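Grip Force on Soft Objects: Final Report, Ullier Robotics Project, Lasovville
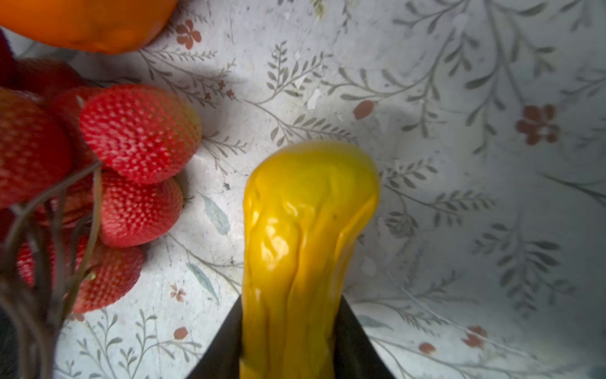 Why train a grasping policy on soft things when hard ones are easier to pick up?

Hard ones let you get away with too much. A gripper that closes all the way on a wooden block looks like a genius, and the same gripper closes all the way on a strawberry and looks like a juicer.

Our method was modest. We recorded 2,736 grasps by teleoperation, all from the wrist camera, and trained two versions of the same policy. The first, which we called Preseslow after the speed it ran at, predicted only where the fingers should go. The second also predicted when to stop closing. Each got 60 test grasps on soft items, scored by one of us while the other argued.

The stopping version won, and we were smug for most of May. Then we cut the training set to 480 grasps to see how much data it needed, and it did nearly as well. This is a useful result — and a slightly painful one for the two people who had recorded the other grasps by hand.

Most remaining failures came from the approach. If the wrist came in tilted, one finger touched first and pushed the object over before the other arrived. We tried a slower approach, which gave us the same failure with more suspense. Next term's group should fix the wrist angle before touching the force threshold, and should budget for fruit.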